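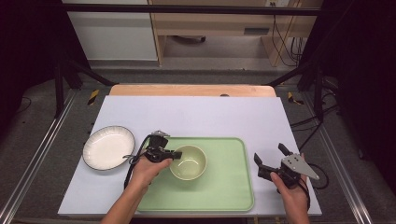
White plate, green tray, small bowl. Afternoon, October.

Bench notes, tableware set, continued

Good day on the tableware. We finally have a plate, tray and bowl that look like they belong on the same table, and I'm much happier with the group than I was last week. The thin dark rim on the plate does so much work! On the white board a plain white plate nearly disappears, and with that line around it you get the shape right away, even from across the room. I'd like to keep it for the whole set if Troels agrees.

The green of the tray is the Doritby green, the lighter of the two we had left after the summer round. I was worried it would go minty next to pure white. It doesn't, at least to my eye, and with the yellow-green bowl in it the two colors sit close enough to feel related. Troels Bundgaard came by before lunch and thought the bowl could go a shade deeper. We held the two Doritby cards against it and couldn't settle it, so I've left both cards in the drawer with his initials on the one he likes.

Bowl position: tried the middle of the tray first and it looked stiff, like a hotel breakfast. Upper left is far nicer. You get a good open stretch of tray for bread or a spoon or whatever else, and the bowl still has a bit of room before the raised border. Plate to the left of the tray, with white showing between them. I'd keep this as our starting layout from now on, so please put things back this way if you borrow the table.

Weights, kitchen scale, everything clean and dry:
tray 1072 g
bowl 216 g
The plate I forgot, will do it tomorrow.

The tray is heavier than I'd guessed, and I like it. It stays put when you set something down on it. For carrying it's another matter, and with a full bowl of soup on board I'd want both hands and a clear path to the table. Flostmont can do the same shape lighter, they say, but the sample they sent in spring had sharp corners and I won't give up the rounded ones. Rounded corners wipe out so easily. One pass with the cloth and done.

Bowl: the faint ring at the bottom inside is still there. I used to think of it as a flaw and I've come around completely. It's soft, you hardly notice it until the light falls a certain way, and it gives the eye somewhere to land. Asked Rornard to leave it alone on the next batch. Filled to where I'd stop pouring, the bowl took about 66 ml by the jug, so we're talking dips, olives, a small helping of yogurt. Smaller than the drawing made me think. Could be we need 2 sizes. I'd love a bigger brother to this one, same color, same ring.

Plate: shallow, the lip only just comes up. Fine for toast and cake, less fine for anything with sauce, I suspect. Tried it at lunch with a salad and the dressing stayed where it should, so maybe I'm being too careful. Smooth all over, cleans up beautifully.

The board is a keeper too. Laid straight on the tan tabletop everything looked warmer and I kept misjudging the green. White under it and the colors hold still – should have done that from the start.

For tomorrow:
– weigh the plate
– second bowl color, decide with Troels, daylight only
– ask Dzene if the tray can have felt dots underneath without raising it too much
– try the layout mirrored, bowl upper right, plate on the other side
– soup test, with towels

Left the three pieces on the shelf by the window, wrapped. The tray goes on the bottom, please.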